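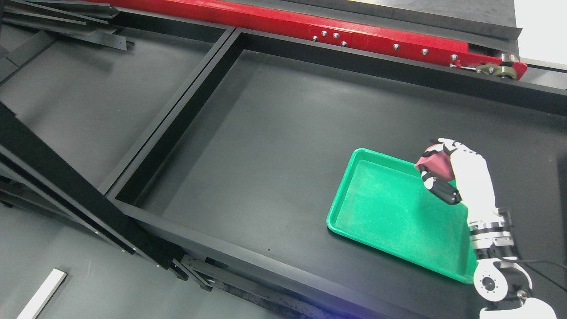 Figure 1. Red item above a green tray.

4.2 Color names and recall

Gruvance claims that shoppers remember warm colors better than cool ones. We doubt it. Of 193 respondents in our April survey, 60 named red first, but the question itself mentioned red. 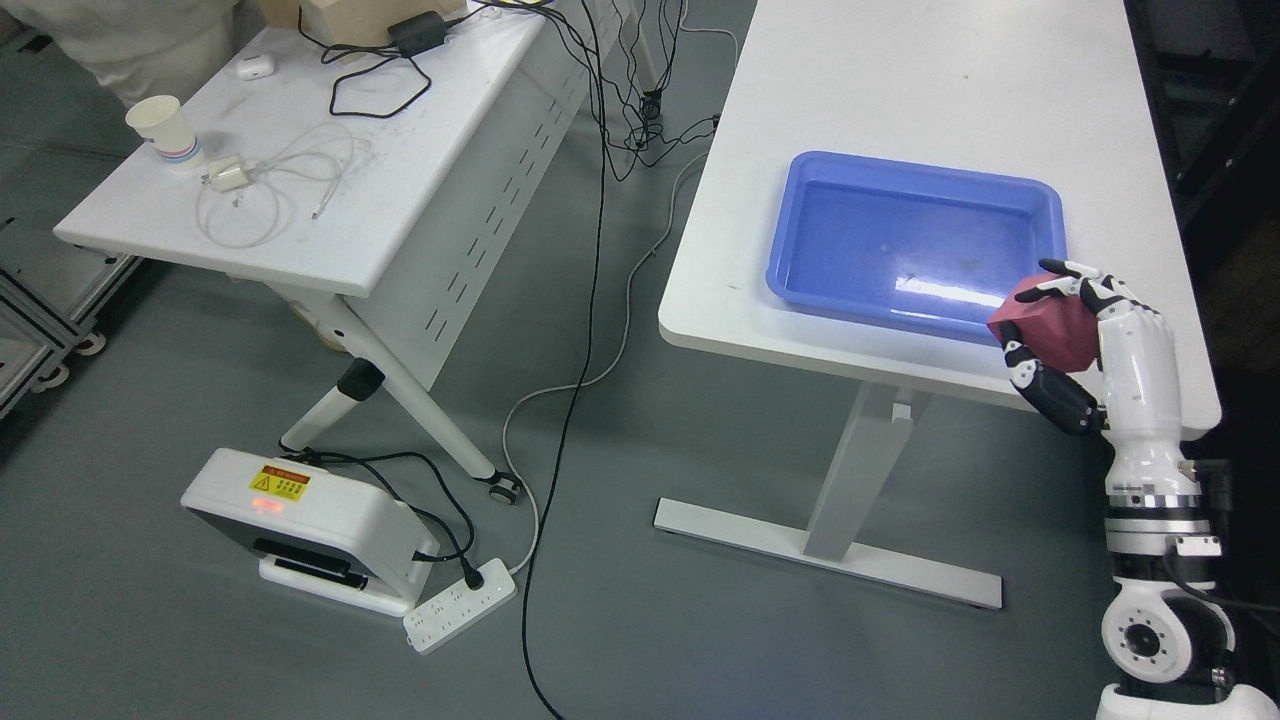 Figure 2. Pink-red cube beside a blue tray.

The Lesa word list has a similar flaw – it offers only 5 terms, and none for pink.
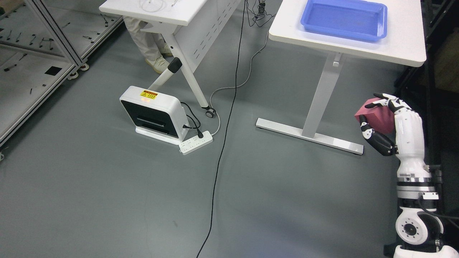 Figure 3. Pink-red foam cube, held up.

A larger sample of 2,000 would not repair a leading question.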